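Kolley 그리퍼 키트 사용기 (양팔 구성, 8주 사용)

작성: Kazimiera Lis
분류: 공방 장비 / 로봇 팔 부속

Clanville 공방에서 양팔 로봇을 조립하면서 손끝 부품으로 Kolley 키트를 골랐다. 구성품은 손목 브래킷 한 쌍, 두 손가락 그리퍼 한 쌍, 연결 케이블, 볼트 봉투, 얇은 설명서다. 가격은 세트에 900유로였고 Piątek에서 주문했다. 제어기는 원래 쓰던 Kudden을 그대로 썼다. 팔과 몸체는 이 글에서 다루지 않는다.

개봉과 조립

포장은 단순하다. 브래킷과 그리퍼가 따로 들어 있고 볼트는 길이별로 나뉘어 있지 않다. 짧은 볼트와 긴 볼트의 차이가 작아서 처음에 섞어 끼웠고, 긴 볼트가 바닥에 먼저 닿아 그리퍼가 미세하게 흔들렸다. 전부 풀어서 다시 끼우는 데 오전이 갔다. 설명서 그림에는 볼트 길이가 적혀 있는데 글씨가 작다. 조립 전에 자로 재서 나눠 두는 편이 낫다.

브래킷은 상자 모양의 흰색 부품이고 앞면에 작은 구멍이 나 있다. 손목 쪽 결합은 잘 맞았다. 끼우고 나서 손으로 비틀어 봤을 때 유격이 느껴지지 않았다. 그리퍼 쪽은 오른팔 것만 구멍이 조금 빡빡해서 줄로 다듬었다. Gervásio Araújo가 먼저 산 세트도 같은 자리가 빡빡했다고 하니 내 것만의 문제는 아닌 것 같다.

작업대

시험은 흰색 테이블을 맞붙여 놓고 그 위에서 했다. 상판 사이에 이음매가 있는데, 얇은 물건을 밀 때 걸리는 경우가 있어서 물건은 대부분 로봇에 가까운 쪽에 둔다. 바닥에는 빨간 테이프로 위치를 표시해 두었다. 공방은 토요일마다 다른 사람들이 공간을 나눠 쓰기 때문에 테이블을 옮겼다가 제자리로 돌려놓을 일이 많다. 테이프가 없던 첫 주에는 매번 좌표를 다시 잡았다. 키트와는 상관없는 이야기지만 같은 조건에서 비교하려면 필요한 준비다.

시험에 쓴 물건은 검은 테두리의 작은 화이트보드다. 얇고 평평해서 그리퍼의 단점이 잘 드러난다. 컵이나 블록은 어지간한 그리퍼면 다 집는다.

눕힌 보드 집기

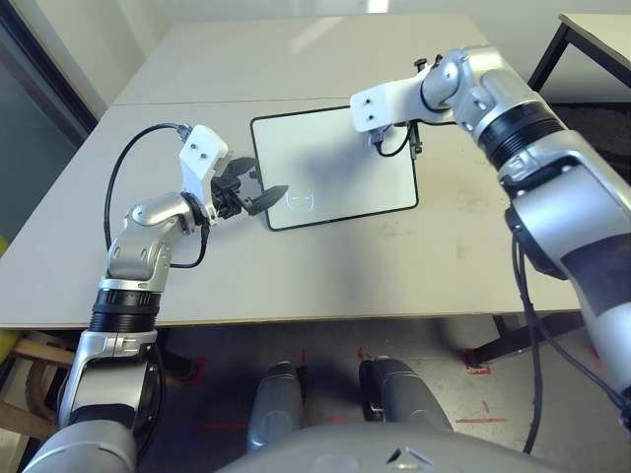 테이블에 눕힌 화이트보드와 양쪽 그리퍼. 왼쪽 그리퍼는 벌린 상태.

가장 많이 반복한 동작이다. 왼쪽 그리퍼를 벌려 보드 왼쪽 가장자리로 낮게 접근시키고, 오른쪽은 위에서 내려오게 했다. 손가락이 납작하고 끝이 뾰족한 편이라 옆에서 낮게 들어가기에 좋다. 전에 쓰던 그리퍼는 손가락이 두꺼워서 테이블에 먼저 닿았고, 눕힌 보드는 아예 시험 목록에서 빼야 했다.

성공률은 접근 높이에 따라 크게 달랐다. 높이를 잘 맞추면 대체로 집는다. 조금만 높으면 테두리 위를 긁고 지나가고, 낮으면 손가락 끝이 상판을 누른다. 누르는 순간 Kudden 쪽에서 과부하로 멈추게 해 두었기 때문에 파손은 없었다. 과부하 값을 설정하지 않고 쓰는 것은 권하지 않는다. 설명서에는 이 내용이 없다.

한 번에 34회씩 묶어서 돌렸다. 그 정도 반복하면 볼트가 풀리는지 확인할 수 있다. 풀림 방지제를 바르지 않은 첫 묶음에서는 오른쪽 브래킷 볼트가 손으로 돌아갈 만큼 느슨해졌다. 바르고 나서는 같은 일이 없었다. 방지제는 키트에 들어 있지 않으니 따로 준비해야 한다.

무는 힘은 보드를 들기에 충분하다. 다만 가장자리만 물면 반대쪽이 처진다. 한 손으로 들어 올린 뒤 다른 손이 받치는 순서로 짜야 하고, 이 부분은 그리퍼 성능보다 동작 순서의 문제다. Rodica Pop이 순서를 다시 짜 준 뒤로 떨어뜨리는 횟수가 눈에 띄게 줄었다.

케이블

마음에 들지 않는 부분이다. 기본 케이블이 길다. 손목에서 나온 검은 케이블이 바깥으로 고리를 그리며 돌아 내려오고, 오른팔 쪽은 테이블 앞 모서리를 지나 아래까지 늘어진다. 손목을 크게 돌려도 당기지 않는다는 장점은 있다. 대신 팔을 안쪽으로 모을 때 테이블 위 물건에 닿을 수 있다. 가벼운 물건을 케이블로 밀어낸 적이 몇 번 있었고, 그때마다 시험을 처음부터 다시 했다.

짧은 케이블로 바꿀까 했지만 커넥터가 Kolley 자체 규격이라 맞는 것을 구하기 어렵다. Piątek에 문의하니 짧은 제품은 취급하지 않는다고 했다. Lesia Koval은 팔 중간에 벨크로 띠를 감아 정리하는데, 손목 회전 범위가 줄어드는 것을 감수해야 한다. 나는 묶지 않고 동작 경로를 케이블에 맞춰 잡았다. 어느 쪽이든 깔끔한 해결은 아니다.

세운 보드와 지우개

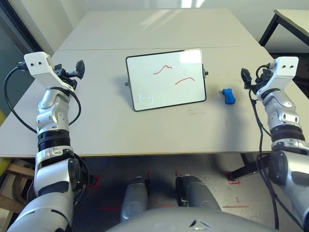
보드를 세운 배치. 빨간 선 두 개와 파란 지우개.

10월부터는 보드를 세워 놓고 지우개를 다루는 시험을 추가했다. 보드는 뒤로 조금 기울어져 서고, 지우개는 가운데가 잘록한 파란색 소형이다. 잘록한 부분을 물면 손가락이 자리를 잘 잡는다. 양 끝을 물면 지우개가 돌아간다. 비스듬히 놓인 경우에는 손목 각도를 먼저 맞추고 내려가야 한다. 집는 동작만 놓고 보면 눕힌 보드보다 쉽다.

지우는 동작은 평가가 갈린다. 보드에 닿을 때 손가락에 완충이 전혀 없어서 힘이 그대로 전달된다. 세게 대면 보드가 뒤로 밀리고, 약하게 대면 선이 남는다. 다른 팔로 테두리를 잡아 주면 나아진다. 결국 양팔을 다 써야 하는 작업이 되었다. 손가락 뒤에 얇은 고무판이라도 하나 들어갔으면 설정이 훨씬 편했을 것이다. Aurelia Crăciun은 손가락 안쪽에 실리콘 시트를 붙여 쓰고 있고, 미끄러짐은 줄었지만 얇은 물건 밑으로 들어가는 능력이 떨어졌다고 한다. 나는 아직 붙이지 않았다.

보드에는 지운 것으로 보이는 자국이 남아 있다. 왼쪽 아래의 흐린 둥근 얼룩이 그것인데, 잉크와 보드 표면의 문제로 보고 그리퍼 평가에서는 뺐다. 조명이 보드 위쪽에 강하게 비칠 때가 있어서 카메라로 선을 찾는 사람이라면 보드 각도도 신경 써야 한다.

소음과 발열

여닫는 소리는 작다. 옆자리에서 통화해도 방해되지 않는 수준이다. 물건을 문 상태로 오래 두면 그리퍼 몸체가 따뜻해진다. 손으로 만지기 힘들 정도까지 간 적은 없다. 긴 시험 사이에는 벌린 상태로 쉬게 한다.

부품과 지원

교체용 손가락은 따로 살 수 있다. 왼쪽 손가락 하나는 끝이 조금 닳았고 아직 바꾸지 않았다. 문의 메일에는 이틀 만에 답이 왔다. 볼트 규격을 물었는데 답이 정확했고, 과부하 설정에 관한 질문에는 제어기 쪽에 문의하라는 말뿐이었다. Kudden을 쓰는 사람은 설정을 직접 찾아야 한다.

장점
손가락이 얇아 납작한 물건에 접근하기 쉽다.
손목 결합에 유격이 없다.
소음이 작다.
교체용 손가락을 따로 판다.

단점
기본 케이블이 길고 대체품을 구하기 어렵다.
볼트가 길이별로 분류되어 있지 않다.
접촉면에 완충이 없다.
설명서에 과부하 설정이 빠져 있다.

정리

납작하거나 작은 물건을 다루는 양팔 구성이라면 살 만하다. 한 팔만 쓸 사람에게는 가격이 부담스럽다. Piątek에서는 낱개로 팔지 않는다. 닦기나 누르기처럼 표면에 계속 닿는 작업이 주라면 손가락을 개조할 생각을 하고 사야 한다. 나는 계속 쓸 예정이고, 다음에는 손가락을 교체한 뒤 눕힌 보드 시험을 같은 조건으로 다시 돌려 볼 것이다.

별점: 5점 만점에 4점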